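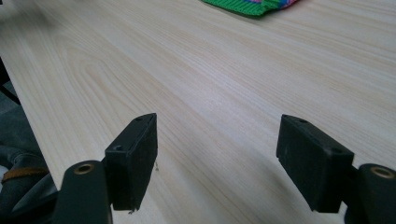 To: Pevthorpe Knitters list
Subject: Re: Green ribbing gone wavy, plus parcels for December

Quick one before I have to go out, sorry if it's scrappy. Answers in the same order as the questions.

Someone wrote:

> Hello all. I've got three stripy things to finish for the
> Pevthorpe box and the green ribbing on the first has gone
> all wavy at the edge. Is it my cast off? The rest of it is
> fine. I used the Podulari double knit, same as the
> pattern sheet. Also, do we block them before they go in
> the box or does whoever gets it do that? And what do you
> all do with the ends, I have dozens, all those colour
> changes. Last thing, is anyone else short of the pink?
> Arruda had none when I went in.

Wavy edge: could be the cast off, could be the needle. Did you go down a size for the rib? The sheet does say to but it's at the bottom in tiny print and I missed it myself first time. If you did go down and it still flares, undo the last row and cast off again a bit tighter. Not too tight or no child will get a hand through it.

Blocking: yes please, before. Damp cloth, flat on a table, pat it out, leave it overnight. Don't pin the ribbing and DON'T iron it. I ironed a cuff once and it never sprang back, went like a bit of felt.

Lay it out on something pale if you can, much easier to see if the stripes are wandering. Kitchen table does me.

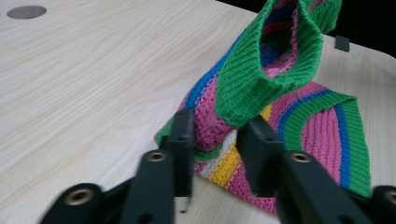 Stripes and green rib, not patted out yet

Ends. Weave them in as you go, every colour change, don't save them up. I know, I know. If you've already got dozens then do 21 a night and have a biscuit. Split the yarn if it's bulky, run it along the back of its own colour, blue into blue, and so on. Please don't knot and snip, the knots work through to the front in the wash and we had some sent back last winter for excatly that.

Pink: I have 100 grams spare, maybe a bit over, different dye lot though, so use it for a whole new piece and don't try to eke out an old one. Shout if you want it. Trokley market usually has the pink as well, stall by the back entrance, get there early. White and yellow I've got plenty of, only need scraps of those anyway.

Parcels. Box closes end of November so they can go off in December. Up to 30 pieces fit if they're folded flat, sleeves in, ribbing on the outside so it dosn't crease. Paper label with the size, tied on through the rib. No safety pins, please.

Still no word on wheter they want hats this time. Will ask again.

Got to run, bus.

--
Pevthorpe Knitters list
Reply goes to everyone. To leave the list, send a blank message with "stop" in the subject.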